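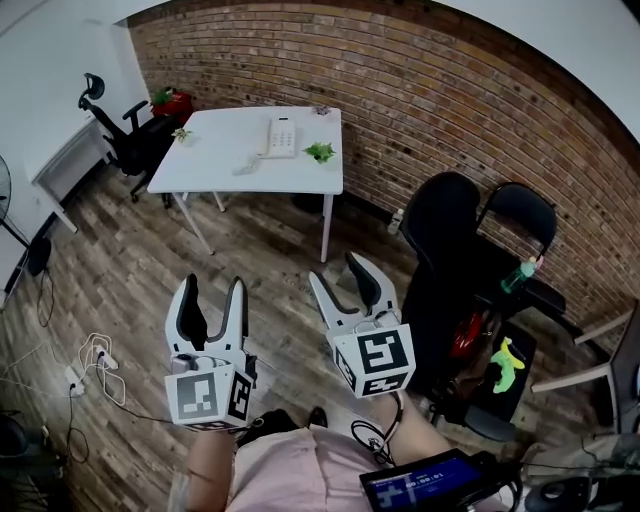
I've been reading about how kids learn to talk about where things are, and I am completely hooked. It started with a paper on spatial words in signed and spoken languages that I picked up for my seminar at Gemurdale, and three weeks later I'm still muttering "in front of" to myself on the bus. Take a room with a brick wall on the right and a white wall on the left. Easy, right? Now turn around and say it again. The walls have swapped sides on you, and your grammar has to keep up! A signer has even more to juggle, putting the walls out in the air with both hands while the person across from them has to flip the whole layout in their head.

What I love is how early some of this shows up, and how late the rest does. "In" and "on" come fast for lots of English-speaking toddlers. "Left" and "right" drag on for years (I still hesitate, and I drive a car). And then there are languages where people prefer something closer to north and south, even for a cup on a table. I tried that at home for a whole afternoon and had to keep checking the sun.

So for my project I'm building a little picture-matching task. One person describes a layout, the other picks it out of a set. The first version had 152 items, and my pilot pairs were wiped out well before the end, poor things. I've cut it to 46 and it runs so much better! People stay chatty and they start inventing shortcuts with each other, like calling one arrangement "the grumpy one" and never going back to the long description.

Those shortcuts may end up being the best part. I'm transcribing everything in Gadora, the annotation program our lab uses, with one tier for words, one for gestures and one for who is looking where. It's slow going. A few minutes of two people talking can eat my whole morning, and then I find a point I missed because it was done with a chin.

I've got a short abstract, 2,000 characters with spaces, due for the Ciltberg workshop in September. My draft is over, of course, and most of the extra is me being excited about chins.

If you know good reading on how children handle "behind" when the object has no obvious front (a ball, a tree, a bucket), please leave it in the comments. I have a stack already, but I'd happily make it taller. Next up is fixing item 3, where both answers are correct depending on where you think you're standing.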